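Skip to content
Home Products Datasets Docs Support Sign in

We use cookies to keep you signed in and to count downloads. Accept all / Necessary only / Settings

# Bonimano Textile Handling Set

README for release 2, posted Mon 6 April

The Bonimano Textile Handling Set is a demonstration dataset for training and checking manipulation policies on soft goods. It is sold by Workex as a companion to the Bonimano hand-held gripper and can also be licensed on its own. Each episode is one person handling one or more textile items with the hand-held tool, recorded from the camera mounted on it.

Release 2 replaces the February release. Episode IDs have not been reused. If you have cached indexes from the earlier release, delete them before loading.

## Contents

- 600 episodes, split into train and held-out
- 237 distinct textile items
- Per-frame tool pose and finger opening
- One task sentence per episode, in English
- Item table (fabric group, size class, closures, straps)

The held-out split is by item. No item in it appears in train. Within train, items repeat freely, and some of the plainer cotton ones are over-represented.

## Tasks

Episodes fall into four task families:

`pick` -- grasp an item at any point and lift it clear of the surface
`unfold` -- open a bunched or folded item until most of it lies flat
`fold` -- fold along the line named in the task sentence
`place` -- move an item into or onto a named target

Bags, pouches and other items with straps or cords are filed under `pick` and `place` only. We tried them under `unfold` and the end state was too hard to label consistently.

## File layout

```
bonimano-textile/
 train/
 <episode_id>/
 video.mp4
 pose.csv
 opening.csv
 task.txt
 heldout/
 items.csv
 LICENSE.txt
```

`pose.csv` is in meters and quaternions (x, y, z, w), relative to the tool position at the first frame. `opening.csv` gives the gap between finger pads in millimeters. Both files are resampled to the video clock. Rows are never dropped; where tracking was lost the pose columns are empty and the `valid` column is 0.

## Loading

The Merko loader reads the set directly. Version 2 or later is required, as earlier versions ignore the `valid` column and fill empty poses with zeros.

```
merko load bonimano-textile --split train --task pick
```

Without Merko, any CSV reader and video decoder will do. Match on row number, not on timestamp; timestamps are rounded on export and can collide.

## Collection setup

Items are placed on a plain, light-colored surface. Before a `pick` or `unfold` episode the item is dropped or bunched by hand, so start shapes vary a lot. The operator approaches, closes the fingers, carries out the task and releases. Retries inside an episode are kept and are not marked.

Finger pads are the standard Bonimano pair. Pads show ordinary wear and were not matched for age between sessions. If your policy is sensitive to pad appearance, apply color jitter to the lower part of the image.
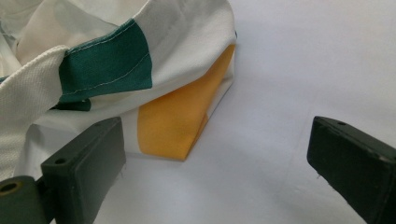 Bunched white textile with green and yellow bands and a textured strap, between approach and grasp range of the fingers.

## Known issues

- White items on the white surface have weak outer edges. Segmentation models trained on higher-contrast data lose the boundary, mostly where a fold turns under. Colored trim helps but can also be picked up as a separate object.
- Loose threads sometimes cross the finger pads. We have not masked them.
- `opening.csv` reads slightly wide when thick straps or hems are pinched off-center. The error is largest near full closure.
- In 10 episodes the task sentence names a color band that is hidden at the first frame. These are listed in `items.csv` under `late_cue` and should be left out of first-frame grounding tests.
- Fabric group is assigned by touch and by label where one exists. Treat it as a coarse hint.

## What the set is not suited for

No force data is included, so it will not support tuning of grip pressure. Wet textiles, leather and anything with a rigid frame are absent. We do not recommend using it alone for industrial laundry lines; the pace of a hand-held demonstration is well below what those cells need.

## License

Single-site commercial license, or research license on request. Redistribution of video is not permitted under either. Trained weights may be shipped without further fees.

Bug reports go to the Workex support desk with the episode ID and loader version. Reports without an episode ID are closed.

Related items

Bonimano finger pads, replacement pair
Bonimano Kitchen Handling Set
Bukhari tool mount, bench version
Merko loader: release notes
Calibrating finger opening after a pad change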